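Zetovari: progress report to the Thygesen Fund, period ending December

Prepared by Ashraf El Ouafi, producer

Principal photography on Zetovari finished in the first week of December, two days later than planned. The extra days went on the harbour chase, which we had to stop twice for wind. Both leads stayed on under their existing terms, and the overrun was met from contingency.

We shot 71 scenes out of the 71 in the revised script. The ferry scene was rewritten for the quay after Vavelby council withdrew the landing permit. Þröstur Kjærgaard, who directs, is happy with the new version and we don't plan to go back for it.

Editing began at Jaston while the unit was still filming. A first assembly of the opening 35 minutes has been shown to the co-producers. Their notes were mostly about the length of the wedding — we agree, and it is being cut down.

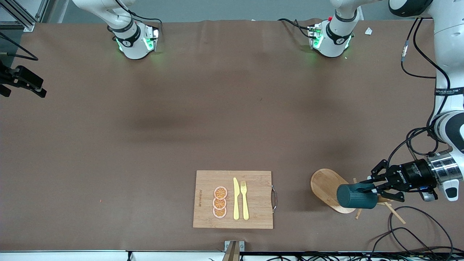 Will the first poster still come out before the trailer?

The poster goes out first, with the trailer following two weeks later. The lead actress appears alone on it, in the red coat from the harbour chase. A second poster with both leads is held back for the cinema release.

Music is behind. The composer has delivered the main theme and the two songs, but the score for the last reel won't be ready until February. We have moved the final mix back to allow for this. The delivery date in the agreement is unchanged.

We held one test screening of the assembled footage in Vavelby for an invited audience. People followed the story without trouble, though several asked who the brother was, so a short scene dropped from the edit has gone back in.

For the premiere we have a provisional booking on a hall with up to 400 seats. The hall wants a deposit by the end of January — we would like to pay this from the publicity line and ask for your approval to do so.

The second instalment of the grant has been received. The cost statement is attached separately.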